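Speaker notes, Dunmore workshop, August 23, 2019
Ruth speaking, Elsie Bellamy on the laptop and taking questions at the end. 18 minutes plus questions. Keep water on the lectern.

## Opening (2 min)

Say who we are and what the talk covers. The title on the programme is the old one from May. The current one is "Choosing the view: wrist and head cameras in tabletop grasping".

The question we set ourselves was a small one. If an arm has a camera at the wrist and another at the head, when should it trust which? Most systems we looked at either glue the two pictures together and let the network sort it out, or use the head camera to plan and the wrist camera to finish. We wanted to know where the handover ought to come.

Mention Brivwood here for the loan of lab space. Don't go into the funding.

## What the wrist sees (4 min)

Click to the first slide and give people a moment with it. The fingers are always in shot, and they cover part of whatever is close to them. In this one the left finger lies across the middle of the peeler. The blade comes out on one side and the handle on the other, and our first segmenter, Surkar, was inclined to call that two objects.
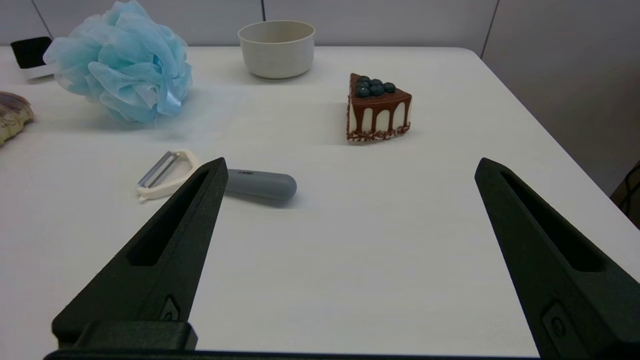 *Wrist view, fingers apart. The left finger hides the middle of the peeler.*

Points to make:

- The wrist view is good for the last part of the reach, when position errors matter most.
- It is poor at telling you what else is on the table.
- Masking out the fingers helps, but the mask leaves a gap and the gap has to be filled from somewhere. We fill it from the head view.

If someone asks why we didn't just move the camera further back on the wrist: we tried it. The cables got in the way and we gave up on it.

## What the head sees (4 min)

The head camera has the opposite trouble. It sees the layout well until the arm comes in, and then the arm is in front of the thing you care about. The slide has the shell at the gripper with the blue bath pouf right underneath it. From the head you can make out the top of the shell and a bit of the bottom, and the bracket covers the rest. The bowl is partly hidden too.
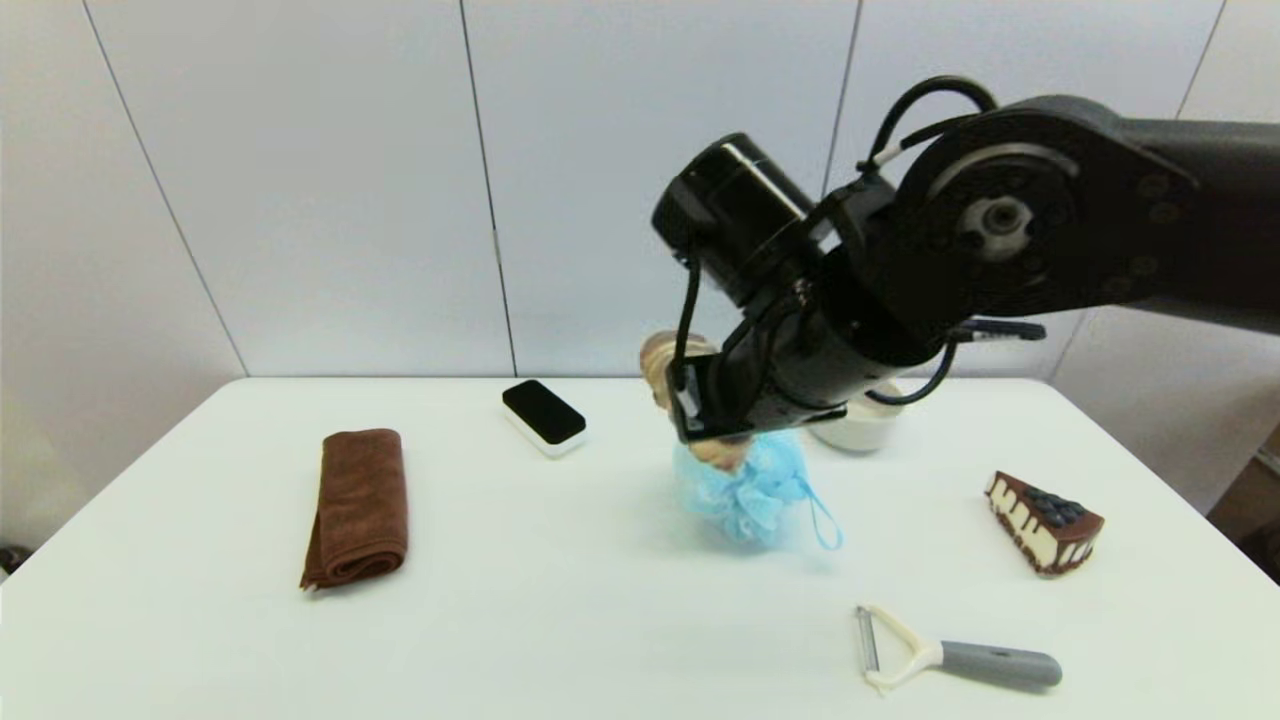
*Reading time for this section: 3 minutes*

Go slowly here. This is the part people got lost in at the practice run.

Our method is called Hirkska. It keeps a running score for each camera and each object, and the score is how much of the object's outline that camera can account for given what it saw earlier. When the wrist score passes the head score, control is handed over. When it falls back, control goes back. There is a short delay built in so that it doesn't flip to and fro.

Two things to stress:

1. The score is per object. The head may still be the better judge of the bowl while the wrist has taken over for the shell.
2. Nothing is learned at this stage. The scoring rule fits on half a page and it's in the handout.

Expect a question about soft things. The pouf is ruffled netting and has a loop of cord, so its outline is hard to pin down from either camera. We treat the cord as part of the pouf, and that is a choice you could argue with. Elsie has the longer answer.

## How we ran it (3 min)

Before each run the head camera takes a view of the table with the arm out of the way, and that becomes the reference. All the "what it saw earlier" in the score comes from there. The objects are spread out with gaps between them. We wanted a mix of shapes and surfaces: a folded towel, a shallow bowl, a toy cake slice with its point towards the middle, the peeler lying flat with its handle to the right. 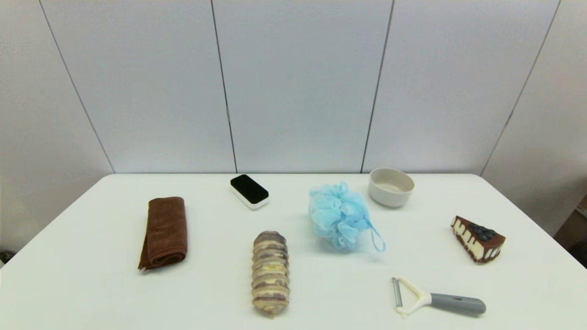
Each layout was run under both rules, the fixed handover and ours, with the same start pose. We did 22 layouts. Say clearly that this is a small study and that all of it was done on one white table against one pale wall. A busier background would be harder for the outline step and we haven't tested that.

## Results (3 min)

- Fixed handover failed to complete 3 layouts. Hirkska failed on 2. That difference is too small to claim anything from, so don't claim it.
- The clearer result is in the corrections during the final approach. There were fewer with the per-object score, mostly on the peeler and the cake slice.
- The towel made no difference either way.
- Both Hirkska failures came from an out-of-date reference view. An object had been nudged during the reach and the score went on trusting its old place.

## Close (2 min)

Next job is refreshing the reference partway through a run. Elsie has a first version going but there are no numbers yet, so please don't let anyone talk us into giving some.

Handouts are by the door. Slides go up on Monday. Contact for the code is Ruth Cropper.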